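Kinum Cilura Craft Table Review: Seven Months of Quilting, Gluing and Spilled Tea
Posted Aug 15, 2023 in Sewing Room 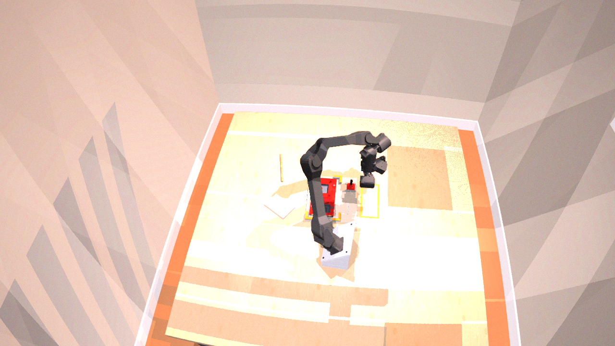
Light wood inside a low white border, with beige walls behind.

I have been promising a proper write-up of my Cilura table since the winter, and a few of you have been very patient in the comments, so let me finally sit down and do it. I bought mine in January from Gamell, the furniture place out by the highway, after going back and forth for longer than I'd like to admit. I paid $447 for it with the long top. There is a smaller one, but if you cut quilt backing or wallpaper or anything that comes on a roll, please don't talk yourself into the smaller one the way I nearly did.

A little background first. For years I worked on a Valente folding table, which cost me $263 and was a perfectly decent thing for a spare room that had to turn back into a guest room every time my sister-in-law came to stay. It folded flat, it slid behind the door, and it wobbled. Oh, how it wobbled! I could sew on it if I kept the machine at the slow end of the pedal, but rotary cutting was a trial, and pressing down hard at the far edge made the near legs lift just enough to scare me. So when the spare room became the sewing room for good, I went looking for something with real weight to it.

The Cilura comes in two boxes, and the one with the top in it is heavy. Get help. I walked mine down the hall end over end on an old comforter and my back let me know about it for days. The instructions are all drawings, mostly clear, except for the page with the cross braces, where I had the left one on upside down until I noticed the screw holes didn't line up. Everything needed was in the box, including an extra packet of screws. It took me most of a Saturday, with a long lunch in the middle.

The top is what you're paying for. It's pale wood with an oiled finish, nice and smooth, and fabric glides over it without catching. Kinum says to oil it again every so often, and I've done it once, with the windows open. I spilled most of a mug of tea on it in the spring and wiped it up right away, and there's no mark. A drip of fabric glue that I didn't see until the next morning was another story. I got it off with a plastic scraper and some patience, but there's a dull patch the size of a nickel if you catch it in the right light.

Now, the raised edge. This was the part I wasn't sure about when I saw it in the store. I thought it would get in the way of my forearms. And it does, a little, if you like to lean. But I have lost so many pins and bobbins over the side of a table in my life that I've come around to it completely. Beads stay put too – my neighbor's granddaughter tested that for me one rainy afternoon with what must have been a whole jar of them. If you really can't stand it, the front section unscrews from underneath, and I take mine off when I'm feeding a big quilt through and want the weight to slide into my lap.

It stands 36 inches high on the tallest setting, which suits me for cutting. For sewing I'd want it lower, and it does go lower, but you have to adjust each leg by hand and then check that they match, so I have picked one height and stayed there. I use a taller stool instead. There are 10 positions marked on each leg, and I'd happily trade them all for three that were easier to get to.

Does it wobble? No. I can run my machine flat out and the scissors sit still next to it. I've had about 23 pounds of machine on one end and a stack of folded yardage on the other, and it never seemed to mind. Vinyl floor, for what it's worth. I can't tell you how it does on carpet.

A few grumbles. The drawer is sold separately, and I think that's cheeky at this price. It's shallow, too, and won't take a full-size pair of shears unless you lay them in at an angle. The feet left a scuff when I dragged the table over to sweep (my own fault, but felt pads in the box would have been kind). And pale wood does show every bit of dark thread and lint, so if you sew a lot of navy you will be wiping it down constantly.

Would I buy it again? Yes, I would, though I'd wait for the fall sale if I could. If your room has to do double duty, stay with the Valente or something like it – a table this heavy is going to live wherever you put it. But if you have a corner that's yours to keep, and you're tired of chasing bobbins under the radiator, the Cilura has been a real pleasure to work at. I find myself going in there in the evening just to square up scraps with the radio on.

Somebody asked whether a cutting mat slides around on the oiled finish. Mine did for the first few weeks. I put a strip of rubbery shelf liner under each end and it hasn't budged since.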